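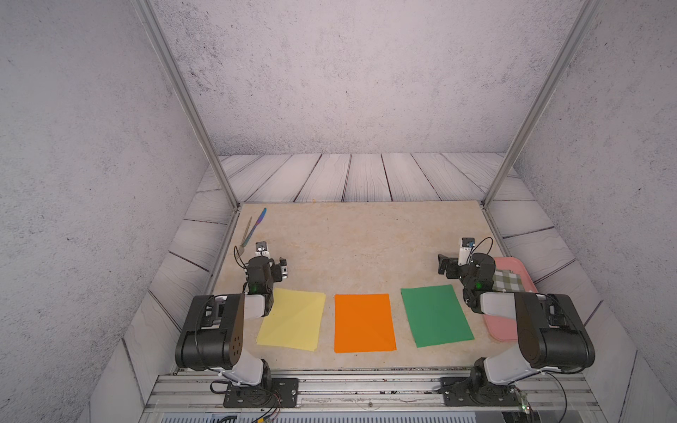
Visit to the Cunha cabinet and the Climel coin fair, April

The cabinet is on the first floor of the Cunha building, reached by the side stair. Access is by appointment, in groups of no more than four. Bags and coats are left at the desk, and pens are exchanged for pencils. Our slot began at 10.15 and ran until the lunch closure.

Zuleica Godoy, who has charge of the ancient and medieval series, had put out the trays requested in advance. I had asked for the Late Roman bronze of the eastern mints, principally Nicomedia, Cyzicus and Antioch, from the reform of Diocletian to the death of Valens. The holding came in three parts. The bulk is the Tason bequest, kept in its original order with the round tickets under the coins. The remainder is old museum stock and a single hoard parcel, the Grivasley find, acquired whole.

The Grivasley parcel consists of 192 pieces, almost all small module bronze of Constantius II and Julian Caesar, FEL TEMP REPARATIO, falling horseman type. Nineteen are irregular. These have blundered legends, and several are struck on cut-down flans. The die axes on the irregular coins follow no fixed pattern, whereas the official issues sit at six or twelve o'clock with small deviations. No gold, no silver. The vessel does not survive, and the find spot is recorded only to the parish.

Cleaning was done in two campaigns. The first was mechanical, under magnification, and left a stable dark green surface on most of the coins. The second was chemical and harsher. Coins from the second group are easily picked out by a flat brown tone and loss of detail in the hair and diadem. Mintmarks are legible on most of the first group and on a minority of the second. Godoy has re-weighed the parcel and found the old ticket weights consistently high. She puts the difference down to soil and corrosion products, as the tickets were written before any cleaning took place. Anyone citing the older list should use the new figures.

I checked two points for my own notes. The Cyzicus coin described on its Tason ticket as having a dot in the left field has no dot. There is a small pit in the right place, with a rough floor, and it is not part of the die. The Antioch piece with officina letter read as H is correctly read. I had doubted it from the published plate, where the lighting falls along the crossbar and hides it.

Storage is in mahogany cabinets for the bequest and in inert plastic trays for the rest. Relative humidity is logged at the room and again inside one cabinet. Two coins with active bronze disease have been taken out and are held separately with silica gel. They could be viewed through the lid but not handled.

Photography is permitted without flash. A copy stand is available, but the lamps are fixed, and for worn bronze a lower angle of light would be preferable. Bring your own scale bar. Casts can be ordered; the wait at present is long.

The fair

The Climel fair is a ten-minute walk from the cabinet, in the lower hall. Entry in the afternoon is free. The balance of material was towards modern world coins and banknotes, with ancients confined to the tables along the far wall.

Érica Macedo had the strongest group of Byzantine bronze in the room: folles of Justinian I from Constantinople and Nicomedia, dated issues, several on full broad flans. Her tickets give weight, diameter, die axis and a previous source where one is known, and she will produce the invoice if asked. Prices were firm on the dated Justinians and more flexible on the overstrikes of Heraclius, of which she had a boxful. I bought one of these, with the undertype partly visible on the reverse: the tail of a large M and part of a year numeral. The host coin is probably Maurice, but I have not yet been able to confirm this.

Elsewhere there was a tray of unsorted Constantinian nummi, mostly Siscia and Thessalonica, in indifferent condition and priced accordingly. One table had tooled sestertii offered without comment. The smoothing of the fields was plain on at least two, and the drapery folds on a Faustina had been recut. Book stock was thin. A rebound set of an older Byzantine reference was offered with the plates in a separate volume, lacking the last four.

The hall lighting is poor for looking at surfaces. A small torch is worth carrying, and the window end is best before three o'clock. The café closes before the fair does.

Requests to see the Grivasley parcel should name the trays wanted. The tray list is held at the Cunha desk and is sent out on application.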